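About Vaher

Vaher is a small company in Prillovbridge that cleans and mends old table linen. We do tablecloths, napkins, runners, tray cloths and the occasional christening gown that somebody has stored next to the Christmas candles. We don't do curtains. We did curtains once.

Joelle Masri started the business in the back half of a former shoe shop, with a secondhand ironing press and a box of her grandmother's napkins to practice on. The napkins survived, mostly. Deividas Liepiņa joined the following April to handle the mending, having spent years repairing theater costumes, where he learned to sew quickly and in bad light. There are 8 of us now, plus the press, which we call Standska after the town it came from and which has its own chair.

Last year we took in 542 pieces. Of those, 311 had red wine on them, and the owners of nearly all of those had already tried salt. Please stop trying salt. We understand the urge, we know your aunt swears by it, and we will still ask you about it on the intake form.

Our prices are on the counter and on the Jutik page, Jutik being our mending service for people who live too far away to drop in. You mail us the cloth, we mail back an opinion, and then you decide whether it's worth the money. Sometimes it isn't. We have talked people out of repairs that would cost more than a nicer tablecloth, which Joelle's accountant has brought up more than once.

Most pieces are ready in 30 days. Lace takes longer, and so does anything that arrives with a note saying "no rush."

We also run a short evening class on stain removal, held at the long table up front. Bring something you've ruined and don't love too much. Much of the first session goes to plain water, and people are a little let down by this until they try it. A small, wet, crumpled white piece of cloth, or maybe paper, held in both hands under a thin stream from the tap, rubbed gently over a steel sink, is close to the whole lesson. The second session has chemistry in it, and cookies.

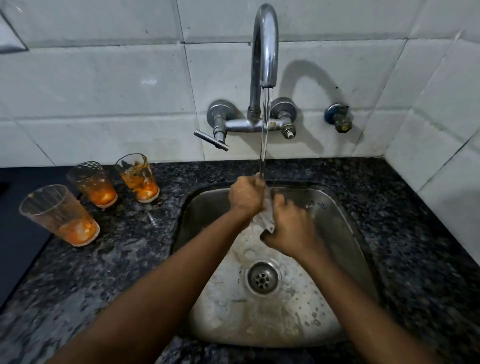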